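On the Handling of Mail at a Residential Camp

Milagros Aranda
Tuesday, September 25, 2018 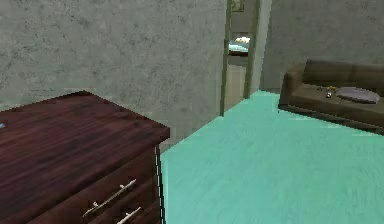 The mail is the part of camp administration about which I receive the most correspondence, and the part for which new office staff are given the least preparation. Camp Pumine runs sessions of 16 days. For that period a camper has no telephone, and the office becomes, in practical terms, a small post office with a canoe program attached. Families often ask me what they should do in advance, and my first suggestion is a modest one: set aside one drawer at home for camp paper. A bedroom dresser serves well, and a dark wooden one with slim silver bar handles will hold a summer's worth of envelopes as readily as any filing cabinet. Addressed envelopes, stamps, the session calendar and a copy of the health form can all be kept together there from the day of registration. When the letters begin to arrive, they can go into the same drawer.

I have managed the office at Pumine for several seasons, and before that I worked in the office at Conivow, where the mail was handled rather differently. The views below are my own. They are set down here partly for families and partly for colleagues at other camps who have written to ask how we do things.

Outgoing mail

Campers at Pumine write home during rest hour on the second full day of the session, and again during the second week. The first letter is required. The second is encouraged. I am aware that some directors regard a required letter as old-fashioned, and that at Conivow the practice was dropped in favour of an optional writing table outside the dining hall. The table was pleasant and was used mainly by the same small group of campers. The parents of the others telephoned the office.

This past summer our office sent out 803 pieces of camper mail and received 465 for distribution. I record these figures every year in the same ledger. The gap between them has grown, and I believe the main explanation is that many families now use a one-way electronic message service, which the office prints out and delivers. Printed messages are not entered in the ledger.

Counsellors do not read camper letters. I mention this because the question comes up at every open house. A counsellor may help a younger child with spelling or with the address if the child asks, and may confirm that there is a page inside the envelope before it is sealed. An empty envelope has reached a worried household on more than one occasion, and the conversation that follows is a long one.

Pre-addressed envelopes are the greatest kindness a family can extend to an eight-year-old. Children of that age commonly know their street and house number and very little else. We look up postal codes when we must, but an envelope marked "Mum and Dad, the blue house" will wait until somebody has time to find the registration file. Envelopes should have the stamp already attached. Sheets of stamps packed loose in a duffle tend to become a single object after the first humid night.

The first letter

A word on content. The letter written on the second day is very often an unhappy one. It is composed during the quietest hour of the day, by a child who has slept one or two nights in a strange bunk, and it will arrive at home several days later, by which point the writer has usually passed the swim test and made a friend. Families read it in the present tense. I do not suggest that such letters be dismissed. I ask only that a parent who receives one should telephone the office before replying to it, so that we can speak with the cabin staff and report on how the child is at that moment.

If the report is a good one, the best reply is a short and ordinary letter. News of the dog is always welcome. News of a large family outing is perhaps better saved. A promise to come and collect the child should not be made in writing, or at all, without a discussion with the director, since I have seen a child who was quite settled on Thursday morning spend the afternoon packed and waiting at the gate on the strength of a sentence written the week before.

Incoming mail

The mail van from Ibarra, our nearest town with a post office, does not come up the camp road. One of the office staff drives down each weekday morning after breakfast and returns before lunch. Letters are sorted by cabin into canvas pouches and handed to the counsellors at the lunch bell. We have tried giving them out at supper, and I would not advise it. A letter received at supper is thought about at bedtime.

No names are called out. At Conivow, the mail was distributed aloud in the dining hall, with songs for anyone who had received a large envelope. It was a cheerful tradition and the campers who received a good deal of mail were very fond of it. I have kept a number of Conivow's habits, including its excellent system for lost boots, but I did not bring that one with me.

Cabin staff are asked to notice which children have had nothing by the middle of the first week. The names come to me on a slip of paper, and I write to the family. The usual reason is a wrong address or a letter posted too late. In a few cases there are circumstances at home, and then a member of staff whom the child knows will write a card. The card is signed with that person's own name. We do not pretend that it has come from anybody else.

Families who wish to have something delivered on the first day may leave letters at the registration table, marked with the child's name and the date on which each should be given. Two is a sensible number for a session. There is a kind of devoted parent who supplies one for every day, and while we do deliver them all, I have noticed that those children are seldom the ones asking whether the mail has come.

Parcels

Our parcel policy is short. One flat envelope per camper per session, containing no food. Comic books, stickers, playing cards, string for bracelets and spare batteries are all suitable. Boxes are held in the office and sent home on closing day.

I am conscious that this is the least popular sentence in our family handbook. It was introduced after a season in which parcels became a contest between cabins, and in which a quantity of sunflower seeds and chocolate brought mice into three of the sleeping cabins by the second weekend. The allergy question is more serious. Our kitchen goes to considerable trouble to control what is served, and that work is undone by a single bag of mixed nuts hidden in the toe of a sock. We do find the socks.

Exceptions are made for medical supplies, eyeglasses and forgotten footwear. These should be addressed to the office and not to the camper, with a note inside. Birthdays are provided for by the kitchen, and no family need send a cake. Birthday cards may be as large as the sender likes.

Mail for staff

Less attention is given to the mail of the staff, many of whom are living away from home for the first time themselves. Junior counsellors are frequently seventeen, and a letter from home does them no harm. Staff mail is placed in the pigeonholes outside the office and may be collected at any time. Staff may receive boxes, provided that food is kept in the staff lodge in sealed tins. The lodge had its own mice in a previous year and opinion there is now quite firm on the subject of tins.

International staff should be told at hiring how long the post takes. A form that must be signed and returned overseas ought to be dealt with in January, when contracts go out, and not in the last week of training. I keep a small supply of overseas stamps at cost.

Out-trips

Campers on the longer canoe trips present a particular difficulty. The Nultlow trip leaves on the fifth day and is beyond the reach of the office for much of its length. Mail for those campers is held in a labelled pouch, and it goes out with the resupply boat if there is one. Otherwise it waits on their bunks. Families of Nultlow campers are informed of this in the trip letter, although I will admit that the relevant line is near the bottom of the second page, and I intend to move it up before next season.

Trippers write their required letter on the evening before departure. These are among the shortest letters we send. Several this year consisted of a list of things the writer had forgotten to pack.

Addresses

Mail should be addressed with the camper's full name, the cabin name if it is known, and the camp's box number at Ibarra. Please do not use the road address, which is for deliveries of lumber and propane. Nicknames cause some delay. We had four campers known as Bear in the July session, and none of them was registered under that name.

Letters that arrive after closing day are forwarded to the home address at the end of each week until Thanksgiving. The last batch from this season is on my desk now and will go out on Friday.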